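Getting plastic picnic things fresh again before summer

Every May I drag the picnic box out of the cupboard under the stairs, lift the lid, and get a noseful of last year's coleslaw. I love this job, I really do! An afternoon at the sink with the radio on and the whole lot comes up lovely. These are the things I've learned from years of doing it, first in our old flat in Irkport and now in a kitchen with a proper draining board (bliss).

Start with the smell

Bicarbonate of soda is the one to reach for. Two heaped spoonfuls in a washing-up bowl of warm water, stir till it goes cloudy, and in go the cups, beakers and lidded tubs. Leave them overnight if you can bear to. Cups hold on to squash and milky tea far longer than you'd think, mostly in that little groove under the rim, so go round it with an old toothbrush before you rinse.
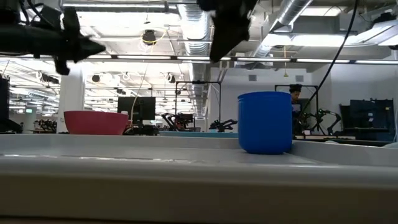

Maureen wrote in to say she skips the bicarb altogether and stuffs her beakers with scrunched-up newspaper for two nights, lids on, and that it shifted even garlic from a soup flask. I've since tried it and she's right, though you do need to wash the ink off afterwards.

Orange stains

Tomato sauce, curry, anything with turmeric in it. Rub the stain with a drop of cooking oil on kitchen paper first, then wash in hot soapy water. The oil loosens the colour and the soap takes the oil away. After that, sunshine! Put the bowls out on the windowsill or the back step, open side up, and let the light get at them. A bright day does more than any amount of scrubbing, and two bright days will sort out a bowl you were about to throw away. Bring them in by teatime if you've got cats.

Please don't use the green side of the sponge. It leaves tiny scratches, and next time the sauce goes straight into them.

Greasy film

You know that slightly tacky feel that older plastic gets, where you wash it and wash it and your fingers still squeak? Mix 300 ml of white vinegar with the same of hot tap water, wipe it over both sides, leave it for 10 minutes and then wash as usual. Do the undersides of plates too (I forgot for years). Trays want the same treatment, especially in the corners where crumbs and jam settle in together.
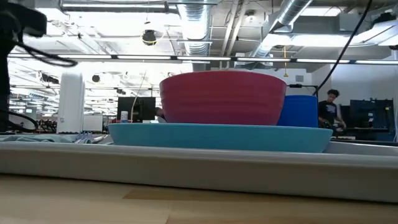 Can I put the vinegar and the bicarb in together to save time? They cancel each other out and you're left with fizzy salty water, so use one, rinse, then use the other.

Drying and putting away

More picnic things are spoilt by being put away damp than by anything that happens on the picnic. Stand everything on a clean tea towel for a good few hours, and give the rims a wipe before you stack. Bowls that stick together come apart easily if you put cold water in the top one and stand the bottom one in warm.

When you do stack, slip a sheet of kitchen paper between each piece. Big flat plates at the bottom, bowls on those, cups wherever they fit. Keep lids separate and the tubs open, or you'll be back to the coleslaw problem next spring.

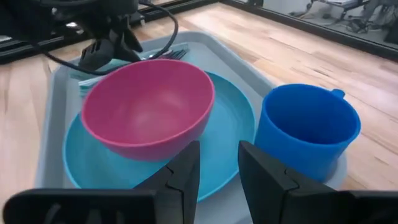

Plate first, bowl on top.

A few odds and ends

Sticky price labels: peanut butter, left on while you have a cuppa, then rub.

Melted a dent into a beaker? Leave it, it's a tooth mug now.

My box takes 11 plates if I leave the flask out, and I always leave the flask out.

Wooden salad servers don't want soaking with the rest. Quick wash, dry, a rub of oil.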